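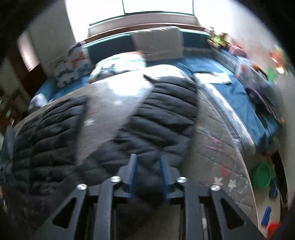
Maintenance Belongs in the Budget for Hand-Held Grippers

Bemby Automation Review, Opinion
9/18/25

Organizations that buy hand-held grippers tend to plan for the purchase and for the operators' hours. They seldom plan for upkeep. It is the position of this column that a gripper used on clothing and bedding should be inspected on a fixed schedule, with paid time set aside for the work.

A gripper with two fingers and soft inner pads looks simple. Its faults are easy to miss for the same reason. A quilted jacket on a bed is bulky and slippery, and a worn pad may still hold a block or a cup while letting such a jacket slide. Operators respond by squeezing harder, and the wear moves from the pads to the joints.

At our Sendale workshop, pads are wiped after each session and replaced after 3,000 closures. Screws across the top of the frame are checked every 40 hours with a torque driver. The lens is cleaned last, with a dry cloth. A full check takes 11 minutes.

Managers object that this time produces no recordings. The objection has some weight, particularly for small teams. Yet the Botlow site lost most of a December schedule to one loose finger, and the recordings made before the fault was found had to be reviewed by hand. A service kit from Ljungberg costs $499 and would have covered that site for the year.

We recommend that every purchase order name the person responsible for inspection and state the hours allotted. Units without a signed log should stay on the shelf until one is supplied.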